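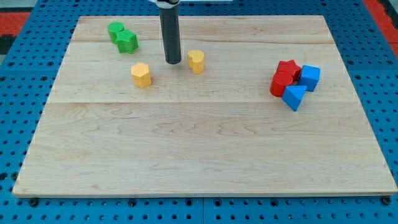
CE hours if the course gets cancelled?

Signed up for a 2 day shoulder course through Steltura, supposed to run in October at the Kisivmont clinic. Got an email this morning saying its cancelled, not enough people. They're offering the home study version instead or a refund minus a 45 dollar processing fee. My license renewal needs 40 hours and I'm sitting at 33, so short 7. Does home study count the same as live hours for PTs? And can they really keep 45 bucks when THEY cancelled? Already paid for the hotel too. Any help appreciated, renewal is end of the month.

Posted by shortonhours

kollis_pt
Depends on your state. Mine caps home study, I can do up to half that way, the rest has to be live. Live webinar counts as live here but a recorded one doesn't, even if its the same exact talk. Check your board's renewal page, look for "independent study" or "non-contact hours", they all call it something different. Don't go by what the course company says. Also make sure the home study has its own approval number. The in-person course approval doesnt carry over, I got burned on that once and had to redo a whole class.

On the fee, read the cancellation part of whatever you signed. Usually the fee is for when you back out. If they cancelled, write back and ask for all of it, keep it short. Paid by card? Dispute it if they say no.

Hotel, call today. Mine let me move the dates.

tudose46
They did this to me too, different course. Got the full amount back but took 7 weeks and three emails. Never did the home study so no idea on that. Wouldn't book a hotel again until they confirm the class is running.

rehabnights
just do the online one, its fine, everybody does

kollis_pt
Not fine if you get audited. Please check with the board first. If home study is out, look for a live evening webinar, I've seen plenty that run 2 or 3 hours each and a few of those would get you to 40. Save the certificates as you go, plus the cancellation email. Some boards will give an extension if you ask before the deadline, not after.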